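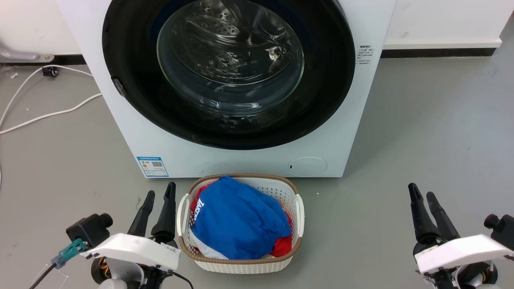 3.2 Laundry at floor level

The second part of the study dealt with how clothes are gathered, carried and loaded in small homes where the washer stands directly on the floor. Earlier work on household laundry has mostly looked at water and power use, with the load itself treated as a weight in kilograms. We were more interested in the basket. In the diaries kept by our 64 households, the basket came up more often than the machine did, usually in connection with where it was left and who had to step over it.

Households were recruited through the Takcombe tenants' newsletter and through a notice at the Ó Ceallaigh housing office. All had a front-loading machine and no separate laundry room. Each kept a diary for five weeks, beginning in August, and wrote down when a load was started, what was in it and how the clothes had reached the machine. Deirdre Brophy coded the entries. A second reader, Nuala Ó Néill, checked a share of them, and differences were settled by going back to the handwriting.

Entries were sorted by the last resting place of the clothes before loading. The most common was the floor directly in front of the door. People described setting the basket down, opening the door over or beside it, and then loading from a crouch or from one knee. A smaller group put the basket on a chair or stool. A few did without a basket and carried clothes in their arms, which they linked in the diaries to dropped socks and second trips.

The floor position has a practical cost. A round door that swings out to the side takes up part of the space the person needs, and a basket placed too close has to be pushed back before the door will clear it. Several diarists had settled on a fixed spot, which one of them marked with a strip of tape. Rectangular baskets were preferred to round ones in narrow rooms, and two end handles were preferred to a single hoop.

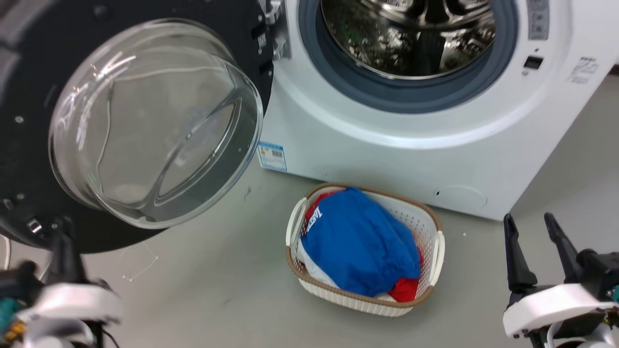

Figure 5. Front-loading washer with the door open and a filled two-handled basket on the floor in front of it.

Figure 5 shows the floor arrangement. The basket has perforated sides and a brown rim, and a bright blue garment covers most of what is in it, with red and white fabric showing at the edges. Layering of this kind matters for sorting. When one large item lies across the top, a person loading by the armful is likely to miss the colours underneath — a point that diarists raised themselves when they wrote about pink shirts and greyed towels. Those who sorted at the basket tended to lift the top item out first and lay it over the rim or on the open door.

Sorting by colour was less common than we had expected. Many households washed mixed loads on a cool cycle and kept back only new or strongly dyed pieces. Sports clothing was often treated as a class of its own, whatever its colour, and turned inside out to protect the lettering.

We coded 700 loading entries in full. Entries that gave only a time of day were left out of the counts but kept for the discussion of routines in Section 4. The diaries do not tell us how full the drum was, and the words people used for this ("full", "packed", "a decent load") could not be compared between homes. Unloading is also thinly covered. Most diarists stopped writing once the cycle had begun, and the return of clean clothes to the same basket was mentioned mainly when something had gone wrong with it.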